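Repair evening, what we learned this time

Our spring repair evening in Drinadton took place on May 8, 2023, and I want to thank all who came. When we began last November, I was afraid that we would sit alone with our screwdrivers. Now we have to ask people to write their name on a list at the door, and I am very happy about this problem.

Most of the items were lamps and small kitchen machines. Danjuma Adebisi fixed a Valleo radio that was silent for many years, and then we listened to the football on it until closing. Two toasters could not be saved. Their owners took it well.

I would like to say something about cables. Many people bring a machine without its power cable, because they think the fault is inside. Very often the fault is in the cable! Please bring everything that belongs to the machine, also the manual if you still have it - even a manual in another language is useful for the drawings.

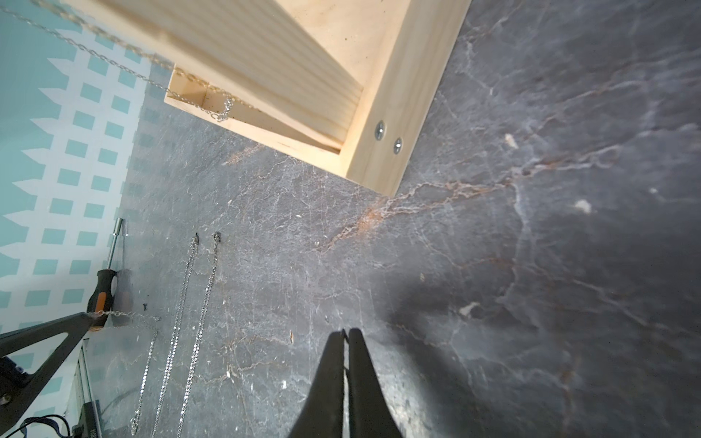 A dark gray surface with white veins and rusty streaks, and light pine behind it.

Some of you asked about money. The evening stays free, but the box by the coffee received $105, and with this we bought fuses, solder and a better lamp for the sewing table. The sewing table itself is from the Kanagaratnam shop, which closed its back room and gave it to us.

For next time we still look for somebody who understands zippers. I can do a simple one, but a winter jacket with a two-way zipper is too difficult for me, and three jackets are waiting in my hallway now. If you can help, please call the Trirgate desk at extension 451 and leave your name. You can also tell me at the library, where I am most afternoons.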